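Galerie: Zwei Arme, zwei Ohrhörer, eine Engelsgeduld

Wer bei uns anfängt, stellt sich das Vormachen meist elegant vor. Man nimmt die beiden Führungsarme in die Hand, bewegt sie, wie man eben Arme bewegt, und drüben auf dem Tisch macht das Paar alles nach. So steht es auch im Antrag. Im Alltag sitzt Marjan Zarei auf einem zu niedrigen Hocker, hält die Luft an und versucht seit halb neun, einen Ohrhörer zu greifen, ohne ihn über die Tischkante zu schnippen.

Die Aufgabe heißt intern Gurketti. Den Namen hat Siyabonga Shezi vergeben, bevor jemand ein Vetorecht eingeführt hatte, und jetzt steht er in sämtlichen Ordnern. Gemeint ist: Kleinteile vom Tisch aufnehmen, übergeben, ablegen. 100 Vorführungen pro Variante sind das Ziel, jede von Hand gesteuert, jede mit demselben Anfang und demselben Ende. Verworfen wird, was zögert, zittert oder unterwegs die Meinung ändert. Bei strenger Auslegung bliebe von meinen eigenen Durchgängen wenig übrig.

Blick vom Handgelenk, gelbe Finger voran: Die beiden weißen Ohrhörer liegen noch auf dem Tisch. Kleine Teile auf glänzender Fläche, also alles, wovon die Anleitung abrät. 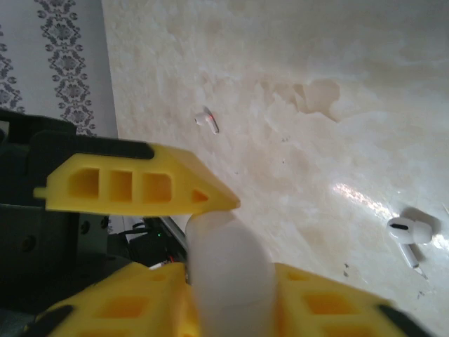
Übergabe, oder: Wer lässt zuerst los?

Allein greifen lernt man an einem Vormittag. Die Übergabe dauert länger. Beide Hände müssen sich in der Mitte treffen, und man steuert sie aus einer Haltung, die an das Tragen eines unsichtbaren Tabletts erinnert. Nokuthula Lekota hat dafür eine Regel an die Wand geklebt: erst anfahren, dann stillhalten, dann schließen, dann öffnen. Darunter hat jemand mit Kugelschreiber »dann atmen« ergänzt. Das wurde stillschweigend in die Arbeitsanweisung übernommen.

Die häufigsten Fehler sind menschlich. Man schaut auf die eigenen Hände statt auf die der Arme. Man kippt das Handgelenk, weil man selbst gern sehen möchte, was man tut. Und man redet dabei, was ausdrücklich erlaubt ist, den Bewegungen aber anzusehen ist wie eine Handschrift im Bus. Nosipho Mabuza erkennt beim Sichten inzwischen zuverlässig, wer gesteuert hat. Meine Durchgänge erkennt sie angeblich an der Ungeduld.

Beide Greifer in der Mitte, fast auf Tuchfühlung. Über solche letzten Zentimeter lässt sich eine ganze Mittagspause lang streiten, und das tun wir auch.
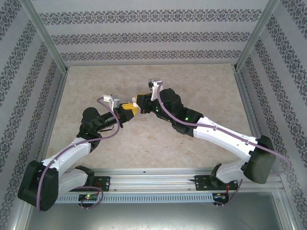
Brândușa Radu vertritt die Schule der langsamen Annäherung: beide Arme bis kurz vor den Treffpunkt, kleine Pause, dann der Rest. Marjan hält die Pause für verlorene Zeit und findet, ein Lernverfahren übernehme sie am Ende als Tugend. Recht haben vermutlich beide. In den ersten Modellen blieben die Greifer tatsächlich gern voreinander stehen wie zwei höfliche Herren an einer Drehtür, und keiner ging voran. Seitdem steht im Protokoll, dass rechts wartet und links kommt. Wer es vergisst, fängt von vorn an.

Noch etwas für alle, die demnächst selbst an den Führungsarmen sitzen:

Vor jedem Durchgang die Arme langsam in die Ausgangsstellung bringen. Langsam heißt langsamer als gedacht.

Misslungene Griffe nicht heimlich retten. Entweder die Korrektur gehört zur Aufgabe und wird als solche vermerkt, oder der Durchgang fliegt raus. Die dritte Möglichkeit - so tun, als sei es Absicht gewesen - ist beliebt und fällt beim Sichten auf.

Nach 40 Minuten wechseln. Danach sinkt die Qualität, und die Ausreden werden besser.

Bemerkungen bitte in das Feld »Notiz« eintragen und knapp halten. »War nicht meine Schuld« hilft beim Auswerten nicht weiter, kommt aber auffallend oft vor. Die nächste Variante heißt übrigens Fleslow und sieht dieselbe Übergabe in umgekehrter Richtung vor. Den Hocker hat Marjan schon reserviert.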